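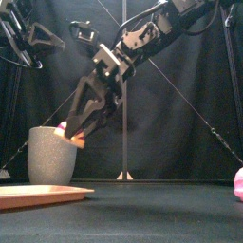
The Pot

a short story by A. Eglītis

In September our club had two arms and one pot. The arms came in boxes from a company that had stopped making them. The pot came from the kitchen of my grandmother, who did not ask when she would get it back. It was gray with small speckles, and before us it had held wooden spoons for longer than I have been alive.

I was the youngest in the club, so I had the job that the others did not want. I put the things back. When the arm dropped something on the table, I picked it up and laid it again where it should be. The older ones sat at the computers and said words like "offset" and "timeout", and I stood beside the curtain with my hands ready.

The competition was in Keneck, in the sports hall of a technical school. The task had a simple rule. Each team brings its own container, and the arm must put objects into it, and the objects are chosen by the judges. We could not know which ones. So we practiced with everything: toys, a pink thing that had been in the lost property box for years, a sponge, the cap of a thermos. The older ones called our program Mivari, after a river that two of them had swum in during the summer. I had not been at the river. For a long time I felt this every time somebody typed the name.

The problem was the rim. Mivari could find the object and it could close the fingers. It could carry the object across the table very nicely, a little slow, like a waiter with soup. But at the pot it stopped. Sometimes it stopped too early and let go, and the object fell on the table. Sometimes it went too low and pushed the pot, and I heard the stone sound of the pot moving and my stomach became cold, because I was thinking of my grandmother.

"It is a calibration problem," said the girl who was our captain.

"It is a pot problem," said the boy who wrote most of the code. "We should take a plastic box. A box is square."

They looked at me. I understood that I was being asked to agree. I said that I would like to keep the pot. It was perhaps the longest sentence I had said in that room.

We tried 36 times that evening. I know because the captain wrote every try on a paper, with a plus or a minus. The plus signs were 15. Before the last ones the boy went out to buy bread, and the captain put her head on the table next to the keyboard and closed her eyes. I was alone with the arms, in a way.

I had watched the arm from the side for weeks, and the others had watched it on the screen. From the side I could see that it always came to the rim along the same slanted line, and that the object did not hang in the middle of the fingers. A part of it stuck out to the right. The program believed that the object was where the fingers were. But the object was wider than the belief.

I did not know how to say this. In my first language I would have said it badly too. So when the boy came back with the bread, I took the orange toy in my own two fingers, and I carried it to the pot on the same slanted line, and I stopped at the rim. Then I pointed with my other hand to the piece that was outside.

He stood there with his mouth full. After some time he said, "Do it again, slower."

I did it four times. On the last one the captain was awake, and she was already looking for the line in the code where the width should be.

In Keneck the judges gave us a tennis ball, a bar of soap, a glove and a key ring. The glove was terrible. A team called Grernico, with an arm as white as a refrigerator, finished before us by six minutes. We came fourth, and the certificate had our school's name with a wrong letter in it.

On the bus home I held the pot on my knees, with a sweater around it. The captain slept. The boy opened his laptop and asked me how I would spell the word for "rim" in my language, and I told him, and he wrote it in the code as the name of the new function. He put the accent on the wrong place. I moved the cursor and fixed it.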